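Gosgate Forums > Arms and End Effectors > Ereleck two-finger vs Chaudhry, worth the money?

edwood_shop
21 Oct 2019
The Ereleck rep wants 2,485 for a pair of grippers and swears they'll handle thin plastic without crushing it. My Chaudhry pair cost a fraction of that. Has anyone run both on the same arms, or are we all just reading the brochure?

Tsz-kin Kwok
Ran both. The Ereleck closes more smoothly, I'll give them that. On disposable cups I got 3 bad grasps in 64 tries, against 14 with the Chaudhry.

edwood_shop
Same cups, same spot every time? Because if you set them down by hand in the same place, my toaster could do it.

Tsz-kin Kwok
Random spots, some of them tipped over. Believe it or don't.

palletjack
I don't buy that it's the fingers. Put a camera on each wrist and half of those misses go away with either brand. People swap the gripper and the camera mount in one weekend and then credit the gripper.

Mudassar Virk
Agree with palletjack on changing one thing at a time. I'm less sold on wrist cameras fixing everything. Once the jaws get close to clear plastic, mine see mostly glare. My two-arm cell, cameras on both wrists, candy in the cups so there's some weight in them:

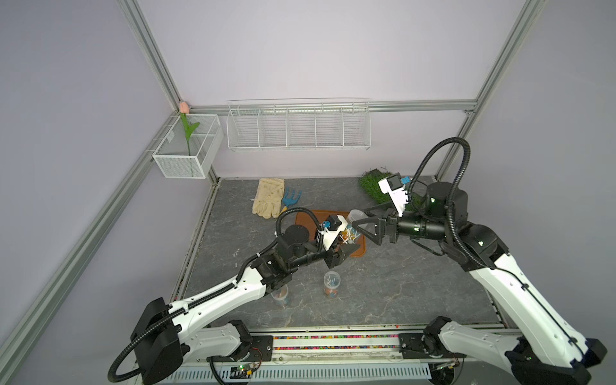 palletjack said glare is a lighting problem and he'd want to see the same run under a diffuser before blaming the camera.

Mudassar Virk
Fine, I'll try one in November. Still not paying Ereleck prices.

edwood_shop
Asked the rep for a loaner pair. No answer yet.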